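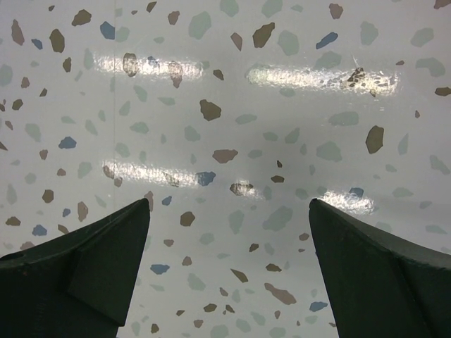
Imprimir | Enviar por e-mail
Pesquisar no site... OK

Tampo com aspecto de terrazzo

Chama-se assim a superfície clara salpicada de lascas irregulares, em geral castanhas, azuladas ou esverdeadas. O nome vem do pavimento de fragmentos de pedra em ligante, mas o uso comercial é bem mais largo e abrange simples padrões impressos. Catálogos como o da Cakero pouco esclarecem sobre o material.

É vendido como bom tampo para separar e dobrar roupa. A alegação merece reserva: o salpicado disfarça cotão e migalhas, e o acabamento brilhante devolve a luz do teto.

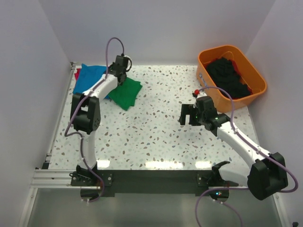
Panos de cor lisa, verdes, azuis ou vermelhos, distinguem-se bem sobre o fundo; peças brancas, bem menos. A Smadi recomenda tampos de 180 cm e cestos de 35 litros, medidas que não justifica. Quanto à suposta resistência a manchas, falta ensaio independente.

Ver também: Dobragem; Cesto de roupa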